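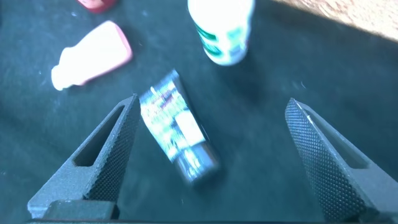
January
By Ayantu Gudeta

Mitthorpe Counter Mat in Dark Teal-Gray

If you have ever opened the cabinet under the bathroom sink looking for one tube of hand cream and ended up sitting on the floor with everything you own spread out beside you, you already know what the Counter Mat is for. It's a soft, thin fabric mat that you unroll over a counter, a dresser or the end of the kitchen table whenever you have a lot of small containers to go through, and it rolls up again when you're done. We've been carrying it at Katayama for six years now and have sent out more than 4,000 of them, which still surprises me a little every time I look at the number!

The face is matte, with a slight fuzz to it, and that bit of fuzz does most of the work. A squeeze tube laid on its side tends to stay where you put it, even one that's nearly finished and has gone all flat and curled at the end. Bottles come down quietly, too (if you do your tidying after the kids are in bed, you'll be glad of that). I keep mine on a glass-topped vanity, and I used to wince every time I set a jar down.

The dark teal-gray is the color I always point people to first, though it does have one habit you should know about before you order: it shows lint. White specks, pale smudges from a powdery cap, all of it will turn up on a dark mat, and you'll notice it most near a bright window. A sticky roller takes off the lint in a few seconds, and a damp cloth does for the smudges. If that sort of thing is going to bother you, have a look at the oatmeal, which hides lint beautifully and shows toothpaste instead, or one of the other three colors. There are 5 in all.

The mat is 20 inches deep and comes in two lengths, Standard and Long. The Standard suits a bathroom counter. The Long is really meant for a table, and several customers have written to say they leave it down all weekend while they work through the medicine cabinet, the travel bag and that drawer in the hall. Please measure before choosing, and remember to allow for the faucet. The edges can be trimmed with sharp fabric scissors and won't need hemming, but a mat that has been cut can't be returned.

Washing is simple enough. Cold water, gentle cycle, no fabric softener, and lay it flat to dry. It will come out of the machine looking rumpled and a bit sorry for itself, but it settles overnight. Please don't iron it. I tried this on my first one and was left with a shiny patch in the shape of the iron, right in the middle, where it remains.

Goes well with: the Clarner shallow bins, which fit side by side along the back of the Standard, and the Hururov tube keys for getting the last of the toothpaste out. Both are sold separately, and both can go in the same parcel with no extra shipping.

In the parcel: one mat, rolled, with a cotton tie and a care card. New mats keep a curl at the ends for the first day or so. Roll yours the opposite way for an hour, or put a heavy book on each end and go have lunch.

The teal-gray is in stock in both lengths. The oatmeal Long is back in the spring, and you're welcome to write to me at the shop if you'd like one set aside.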